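The Robot in the Garden: My Afternoon at the Zullow Open Day

I've been meaning to write this up since 14th May, when I drove 272 miles to stand in a room full of strangers and watch a robot hang out in somebody's pretend backyard. Worth every mile, by the way (the gas station coffee less so).

Zullow builds simulated places for robots to practice in, and once a year they open the doors and let people like me wander around asking silly questions. I got there late, grabbed a name tag and squeezed into the second row for the garden demo. Everything ran on a big screen, with the view switching between the robot's cameras. First up was the close one, where you look down between the gripper fingers.

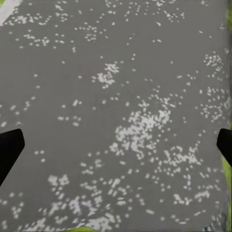
Between the fingers: gray, white speckles, and a bit of green showing at the bottom.

I was completely lost for a minute! Gravel? The moon? Then our host, Čestmír Zeman, switched to a wider view and the whole room went "ohhh." We were in a garden, and a pretty nice one too. There's a treehouse with a blue slide (I want it), a wicker lounge chair on a round patio, and stepping stones running up the lawn. The grass goes smeary if you stare at it, but I'd still have a barbecue there.

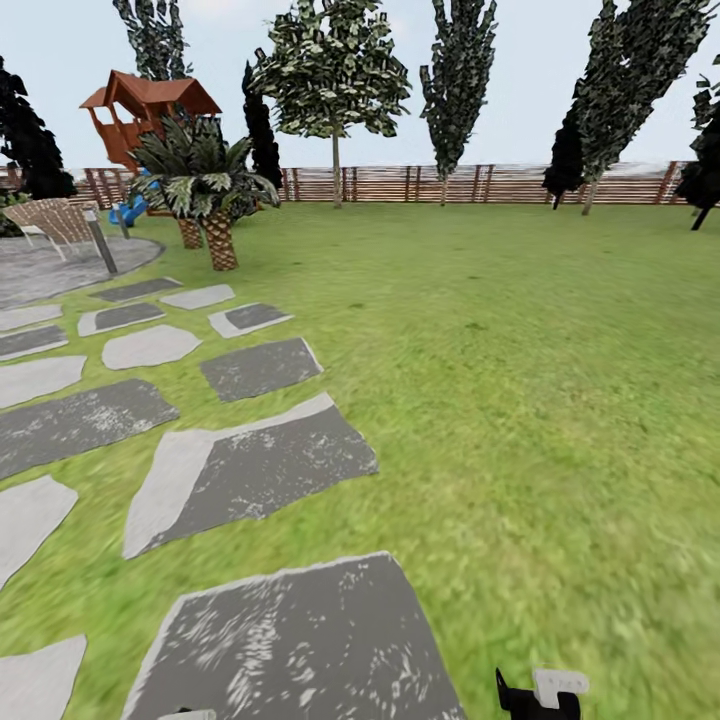

What the robot was up to

Čestmír explained that the garden is called Flirance, and that they picked the outdoors on purpose because it's messy. A kitchen counter is flat and has nice straight edges. Stones in a lawn come in every shape, and the arm has to know where its fingers are the whole time. The software that plans the moves is called Lastis, and he kept talking about it like a teenager he was teaching to drive — proud, but with one foot hovering over the brake.

He handed out copies of their little house newsletter so we could follow along. I've typed out the bit that went with the next view, page number and all, because I liked how plainly it was put.
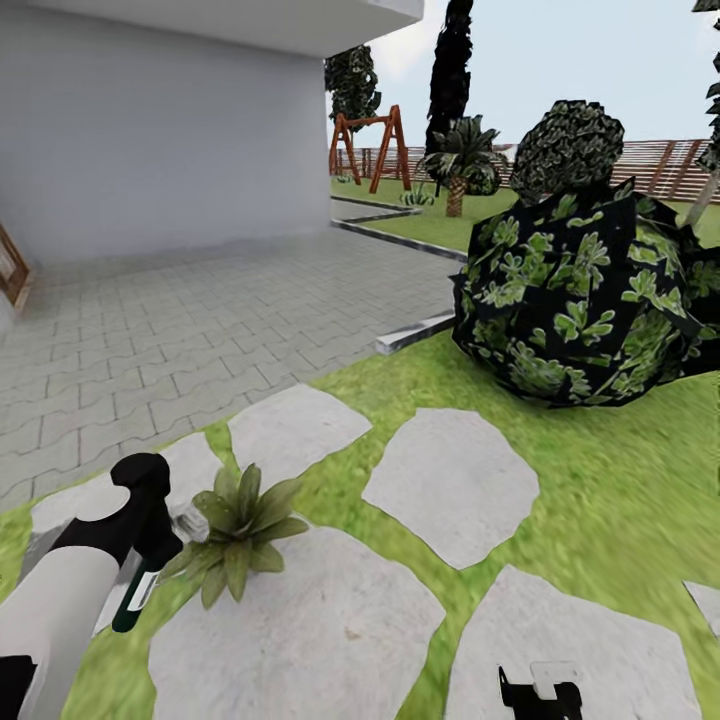 Malý Notes, page 428

"Visitors often watch the gripper first. Try watching the ground beneath it. The arm works close to the lawn, near plants and stones, and a good plan leaves room for both."

So I tried it, and I got weirdly attached to the small spiky plant near the gripper. The lady next to me had picked the swing set as her favorite. We compared notes in whispers like we were at the movies.

Then it was back to the close-up, and this time I could read it! Dark stone on the left, grass on the right, one black fingertip over each and a big gap in between. I felt like I'd passed a test.
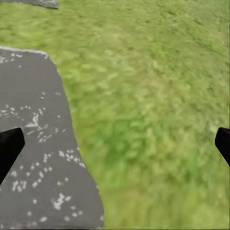

Questions, cookies and the drive home

I asked two questions. One was whether the weather ever changes in there (they're working on rain, maybe for August). The other was whether I could have a turn at the controls, and Čestmír laughed and said to ask again next year. I'm taking that as a yes. The cookies were oatmeal and I had more than my share before getting back in the car.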